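그리퍼가 물건을 자꾸 놓칠 때 제가 점검하는 순서예요. 지난 8월에 Skilex 그리퍼로 Likwood 작업을 하다가 크게 데였거든요. 녹화 200개를 다 모으고 나서야 손가락 폭 값이 튀는 걸 발견했지 뭐예요! 결국 11개만 살렸습니다 ㅠㅠ

## 1. 작고 둥근 물건부터 잡아 보기

네모난 상자는 대충 물려도 버텨서 고장이 잘 안 드러나요. 저는 동그란 화장품 용기를 써요. 손가락 패드 사이에 놓고 천천히 조였다 풀면서 화면의 폭 값을 같이 보세요. 물건은 그대로인데 숫자가 출렁이면 의심할 만해요.
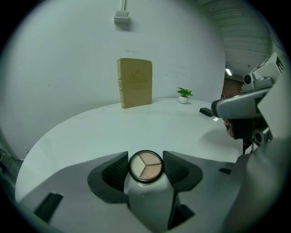 Myung 님은 댓글로 숫자보다 나사부터 보라고 하셨어요. 자기는 패드 고정 나사가 풀린 걸 모르고 이틀 내내 소프트웨어만 뒤졌다고요. 맞는 말씀이라 순서에 넣었습니다.

## 2. 전원 끄고 나사 확인

꼭 **전원부터** 끄세요. 저는 켜 둔 채로 만지다가 손가락이 끼일 뻔했어요. 좌우 패드를 살살 흔들어 보고, 덜렁거리는 쪽만 조이면 됩니다.

## 3. 빈 상태에서 영점 다시 잡기

물건을 빼고 패드 사이에 아무것도 없는지 확인한 다음, 끝까지 닫아서 영점을 저장해요. 위치 추적까지 틀어졌다면 마커 카드도 꺼내서 다시 맞추고요. 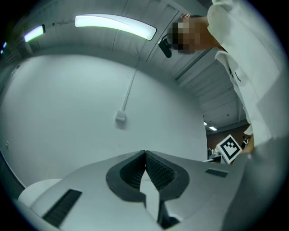

영점을 저장했으면 Gesby 로그를 열어 보세요. 제 경우엔 오류 1076이 계속 찍혔는데, 재시작을 2번 하니까 사라졌어요. 그래도 또 뜨면 케이블을 바꿔 보시고, 그 전에 찍은 녹화는 아까워도 따로 빼 두세요.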